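Visite chez Tillman : journée portes ouvertes autour des passerelles USB

Tillman ouvrait ses locaux en octobre aux intégrateurs et aux enseignants. Nous y sommes allés à trois, avec Nele Hermans et Devendra Yadav, surtout pour voir l'Ikar, le convertisseur USB vers I2C et SPI dont la documentation restait assez maigre jusqu'ici.

Accueil à 9 h, badge, café, puis présentation par Anju Sandhu, responsable du micrologiciel. L'Ikar se déclare à l'hôte comme un périphérique composite : une interface pour le bus, une autre pour les GPIO. Le mode se choisit par deux broches lues à la mise sous tension – il faut donc couper l'alimentation pour en changer.
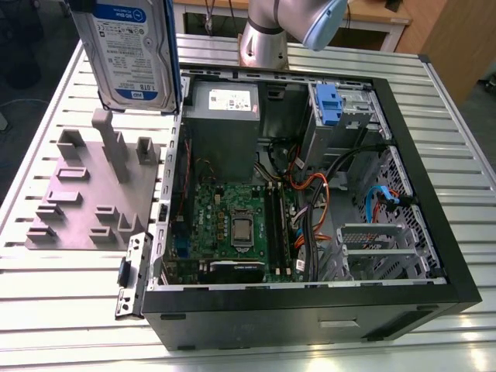

La question des pilotes a occupé une bonne partie de la matinée. Sous Linux, le module Prosemness est fourni en source et se compile sans dépendance particulière. Sous Windows, l'installation passe encore par un paquet signé à part. Babita Pal a montré le banc de validation logicielle : 304 cas de test, lancés chaque nuit, avec un journal par révision de carte.

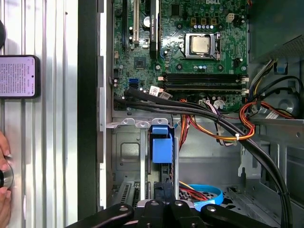 Carte mère Dell, boîtier ouvert.

L'après-midi, atelier pratique par groupes. Nous avons lu une EEPROM en I2C, puis basculé en SPI esclave. Le débit était correct, mais les trames longues demandent de régler soi-même la taille du tampon, et la valeur par défaut est trop basse pour notre usage. Maricel Espiritu a noté la remarque pour la prochaine version du guide.
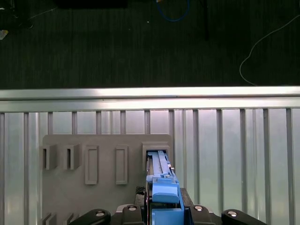
Reste le boîtier Ornness, la version à 18 broches sur rail, annoncée sans date ferme. Devendra a demandé si le brochage serait compatible avec l'Ikar actuel. Réponse : oui pour le bus, non pour les GPIO.

Fin de la visite à 16 h 30. Les supports de présentation sont envoyés sur demande aux participants, et nous avons un kit d'évaluation en prêt jusqu'à la fin du trimestre.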